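Section 4. Pairing the Irkik Base Unit with a Phone

This section covers first-time pairing of the Irkik irrigation controller with a phone, registration of valve modules, and the first test run. Mounting of the base unit and low-voltage wiring are covered in Section 3. Complete Section 3 before continuing.

4.1 Before you start

The base unit must be mounted indoors and connected to the supplied transformer. The status light on the front cover pulses amber when the unit is ready to pair. If the light is off, check the transformer connection and the fuse behind the lower cover.

The phone must have Bluetooth turned on and at least 60 percent charge, or be connected to a charger for the whole procedure. A firmware transfer starts automatically after the first pairing and must not be interrupted.

CAUTION: Do not pair the base unit while any valve is under manual override. Return all override levers to AUTO first.

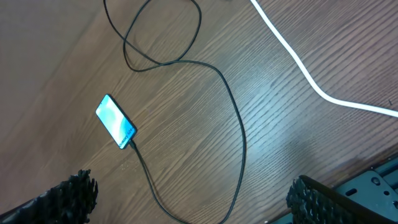
Figure 4-1. Phone with charging cable connected.

4.2 Pairing

1. Install the Drorwood app and open it. Accept the location prompt. The app cannot scan for base units without it.

2. Stand within arm's reach of the base unit. Range improves after pairing, when the unit switches to full transmit power.

3. Press and hold the LINK button until the status light changes from amber to blue.

4. In the app, tap Add Controller. The unit appears under its serial number, which is also printed on the inside of the lower cover.

5. Enter the pairing code. The default code for all Minham-series units is 1117. The app asks for a new code immediately afterward.

6. Wait for the firmware transfer to finish. The status light flashes blue during the transfer and turns green when it is complete.

NOTE: If the transfer stops at 76 percent, the unit is still running the old bootloader. Leave the app open. The unit restarts once and the transfer resumes without further input.

4.3 Registering valve modules

Each valve module must be registered separately, and each one takes its zone number from the order in which it is registered. Write the zone plan on paper before starting, and label the modules to match. Modules can be registered on the bench or in the valve box. Bench registration is easier where the boxes are deep or flooded.
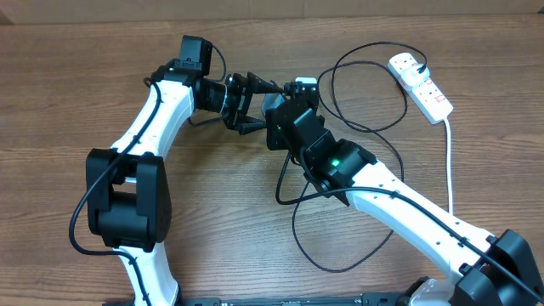

Valve modules leave the factory in sleep mode and are woken by the magnet supplied in the accessory bag. Hold the magnet against the dot on the module until the indicator blinks twice. For bench registration, choose a surface that is not metal — a wooden tabletop like this one is suitable, but a steel workbench can weaken the radio signal enough to cause a failed registration. Keep modules that are not being registered asleep. If two are awake together, the app accepts whichever answers first, and the zone numbers will not match the plan.

1. In the app, open Zones and tap Register.

2. Wake the first module. Its serial number appears on the screen.

3. Compare the serial number with the label, then tap Confirm.

4. Repeat for the remaining modules in zone order. 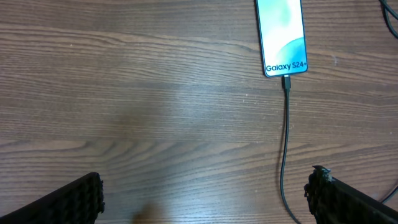
4.4 First test run

1. Open the main water supply slowly, by a quarter turn, and wait for the pipes to fill.

2. In the app, tap Test All. Each zone runs in turn for one minute.

3. Walk the zones while the test is running. Check for leaks at the unions and for heads that do not rise fully.

4. Open the main supply completely and run the test again.

CAUTION: Do not run the test with the Tang booster pump connected unless all zones are filled. Dry running damages the pump seal and is not covered by the warranty.

The base unit stores up to 2,000 log entries. When the log is full, the oldest entries are overwritten. Export the log after the first test run and keep it with the zone plan.

4.5 Winter shutdown

Drain the valve boxes before the first frost, or by the start of December in mild areas. Set the controller to Standby. Registered modules keep their zone numbers in Standby and do not need to be registered again in spring.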